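4. Field trial of insulated window shutters

4.1 Houses and equipment

The trial was carried out in seven houses in Brindedden, all of them single-story, with brick outer walls and a concrete floor on the ground. The houses were built by the same company to nearly the same plan. Each has a living room with a large window facing the winter sun, and it is through this window that most of the daytime heat comes in. It is also where much of the heat leaves after dark, and the owners had told us during the survey that the room became uncomfortable well before bedtime.

Inside shutters were fitted to the living room window in every house. The panels are rigid foam faced with thin board, hinged at the side, and they close against a felt strip. The foam came from Lusmont and was cut to size on site. In two of the houses the window opening was so far out of square that the panels had to be trimmed again after fitting, and a small gap remained at the top corner.

Air temperature was logged in the middle of the room and close to the glass, on the room side of the shutter. Nadar loggers were used throughout. They were placed out of direct sun, and checked against each other in a closed cupboard before they were handed out.

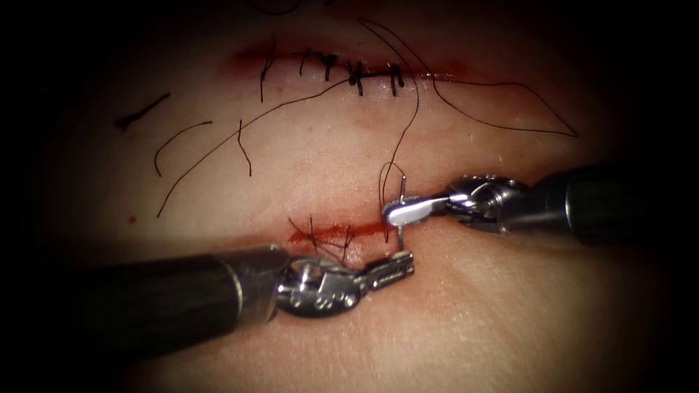 4.2 Procedure

Logging began on Sat 7 May and ran until the end of August. Owners were asked to open the shutters in the morning when the sun reached the window and to close them at sunset. On alternate weeks they were asked to leave the shutters open all night, so that each house served as its own comparison. A printed calendar was kept next to the window and marked each evening.

Heating was left to the owners. We considered asking for a fixed thermostat setting, but the survey had shown that people in Brindedden heat by habit and not by number, and a setting imposed from outside would probably have been ignored by the coldest part of winter. Heater use was recorded with a Plurover plug meter on the living room circuit. Where a wood stove was also in use, the evening was flagged and left out of the energy comparison, though it was kept in the temperature record.
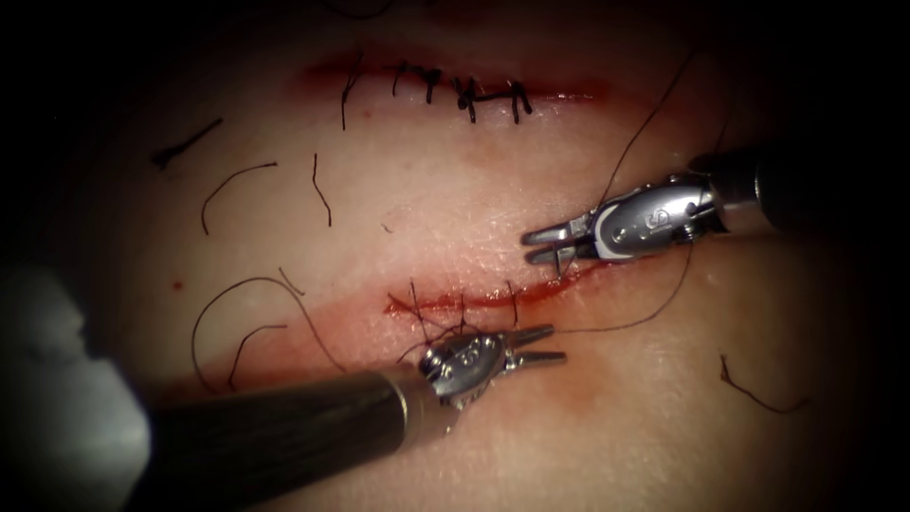
Figure 2. Pad with two parallel incisions; black sutures along part of the upper one.

4.3 Room temperature

On nights with the shutters closed, the living room cooled more slowly in every house. The difference was largest on clear, still nights and hard to see on windy ones, when air leaking around doors seems to have mattered more than the window. By morning the shuttered rooms were still warmer, and the owners reported running the heater for a shorter time before breakfast.

Cloudy days gave mixed results. If the shutters were opened in the morning and the sun did not appear, the window lost heat all day with little coming back. Several owners began to leave one panel shut on such days, and these days are marked in the record.
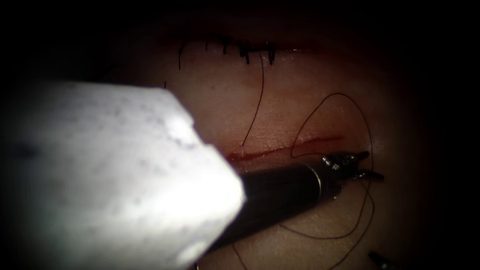 Figure 3. Open incision across the middle of the pad, with a row of black suture knots near the top.

4.4 Heater use

After the flagged evenings were removed, some 1000 evening records were left for the energy comparison. Use was lower in the shuttered weeks in all but two houses. In both of these the heater was on a timer, and the timer was not changed between weeks.

Moisture on the glass was more common when the shutters were closed. Water collected on the sill and had to be wiped up in the morning, and where the felt strip touched the sill it stayed damp.

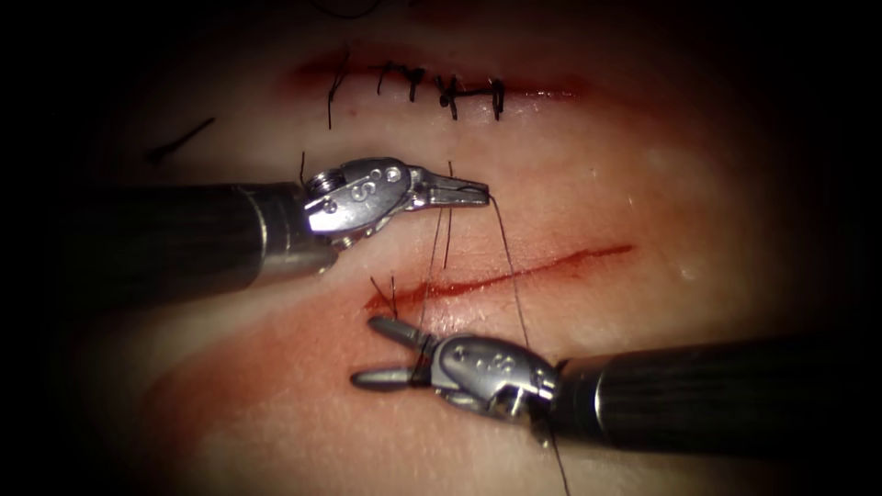

A better seal along the bottom edge would reduce this, as less room air would reach the cold glass. We tried a brush strip in one house late in the trial, but the weather had already turned mild and the records are too short to use. The strip was left in place and will be looked at again next winter, together with the panels that were trimmed.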